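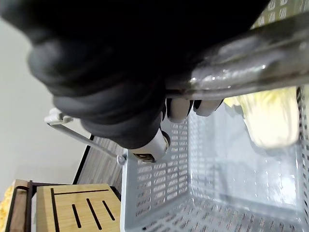 *Basket with a metal handle bar*

# Umunmont: the long cut or the theatrical one?

**reelchange_dan**

I watched the long cut of Umunmont on Kivuvex over two nights in July. It runs 152 minutes. I saw the theatrical version at the Florgate when it came out and liked it fine, so I wanted to know what had been left out.

Most of the extra footage is in the first hour. You get the whole trip up the mountain, the argument over the radio, and a long dinner where the crew decides who stays behind. The ending is the same except for one shot of the empty station.

I think the long cut is worse. The theatrical version drops you at the station with the storm already coming and you work out who these people are from how they talk to each other. The long one explains it all first.

Which one do you tell people to start with?

---

**mothlight**

Long cut, every time. Laaksonen makes no sense in the short version. She locks the door on the second team and the movie treats it like a twist. With the dinner put back in, you know she already voted to leave them. It's a decision she has been sitting on for an hour.

---

**reelchange_dan**

I got that from the short version. She won't look at the radio. I didn't need the vote.

---

**mothlight**

You'd have to be watching for it. My brother and my wife both thought she panicked.

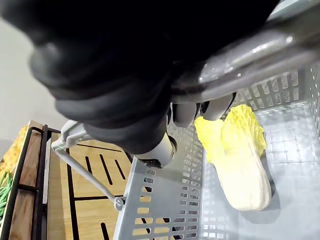 *Last edited by mothlight: 1 August 2022*

Adding to my post above after watching the door scene again in both versions. The music is different too. In the short cut it starts when she touches the handle. In the long cut there is no music until she's back in the chair. I had remembered it as the same scene and it plays a lot colder without the score.

---

**gus_in_row_f**

Theatrical. I gave up on the long one at minute 67 and they still hadn't reached the station.

The dinner scene is good on its own. The problem is the climb. There are three separate conversations about the rope, and the rope never matters again.

---

**tin_projector**

The rope matters. It's what the second team is carrying when they get to the door.

---

**gus_in_row_f**

OK, I never got that far in that version. Still too long.
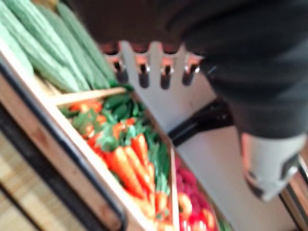
**Pieter Lekota**
Section Moderator, Science Fiction & Fantasy

Two things. Please put spoiler tags on anything after the door scene, as a couple of people have written to me about it. And this thread is for comparing the cuts, so take the Kivuvex price complaints to the streaming thread. I moved six posts there this morning.

On the topic, I'd start people on the theatrical version. Dirceu Cordeiro edited both and neither one is labeled a director's cut, so I don't think there is a "real" one to defend.

---

**mothlight**

Fair on the label. But he wrote the dinner scene. Somebody made him take it out.

---

**reelchange_dan**

Do we know that? Directors drop scenes they wrote all the time.

---

**mothlight**

No, I'm guessing. It feels like a studio trim to me.

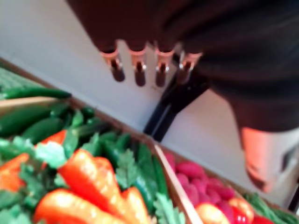
*Four pegs in a row, produce below*

**tin_projector**

Does anyone know if the disc has both? The store listing only says "extended edition" and the Kivuvex page doesn't have the theatrical one anymore.

---

**gus_in_row_f**

Mine has both. You pick from the menu. The subtitles on the short one are out of sync after chapter 9, at least on my player.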